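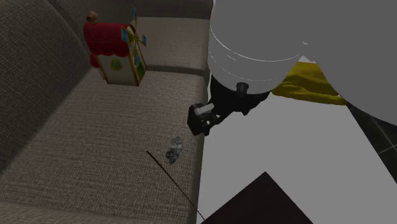
Bloxham wants to know, before anything else, why a planner that was on schedule in the last report has spent this period learning to pick things up off furniture it already knew how to pick things up off. The question arrived before the draft did. The answer takes up most of this report, so I will start with it.

The short version is that our success numbers were too good. In the last report the Flirkusari planner was clearing its simulated pick tasks at a rate that made everyone pleasant to be around. We then found that the scoring script counted a task as finished when the planner announced it was finished. The planner, like many of us, took a generous view of its own work. Scoring now runs off object poses read from the simulator, and the planner doesn't get a vote.

We re-ran the full seating set with the new scorer: 664 episodes, no hand-picking, one config file. Of those, 277 failed. This is a worse number than the one you funded us on. I would like it noted that it is also a true one.

Where the failures come from

The largest group, 171 episodes, is perception. Clutter on upholstery is hard on the segmentation model. A coarse weave seen from close up has as much texture as a small gray object lying on it, and the model will sometimes merge the two and hand the planner a target the size of a seat cushion. The planner then does what it was built to do and looks for a way to grasp the couch. It searches for quite a long time before giving up, and I have come to respect the effort.

The remaining failures are planning and control. Most are approach paths that clip the edge of the seat, and a smaller number are timeouts. There is also a bucket called "other," which we are working to make smaller without simply renaming it.
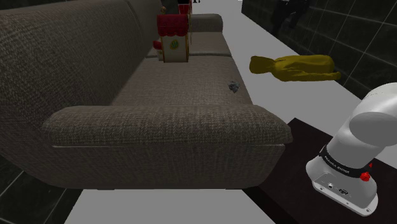

Seats are long and the arm's reach is fixed, so a target near the armrest and a target two cushions down are different problems. The old planner treated them as the same problem and discovered the difference late, usually with the elbow somewhere unfortunate. The new version checks reachability over the whole seat before it commits to an order. It will now decline a target it can't get to and say why in the log. Early logs were very polite and contained no information. We have fixed the second part.

Soft goods are still outside the milestone. Cloth gets a collision volume, which is a box, and the planner steers around the box. If Bloxham would like cloth handled as cloth, that is a separate conversation and a separate line in the budget.

Tooling

Jilter, our replay tool, now does what the proposal said it would. You can open any failed episode, step to the moment the plan and the simulator disagree, and see both from 2 camera views. Loading used to take long enough to make coffee. It now takes long enough to regret not having made coffee. The Flodton office has been using it for triage and has filed more bugs against the replay tool than against the planner — we are choosing to see this as engagement.

What comes next

Segmentation gets retrained with a wider range of fabrics and camera angles. The edge-clipping fix is written and waiting on review. We are asking to move the hardware trial to December, with no change to the total. Moving it will let us arrive with a planner that has been graded by something other than itself.

Spending is in line with plan except for compute, which went over during the re-run. The breakdown is in the attached sheet, on the tab labeled "compute (new new)."

Related items
Flirkusari: previous progress report
Jilter replay tool: setup notes
Scoring change: what moved and why
Flodton office: open positions
Bloxham reporting template (updated)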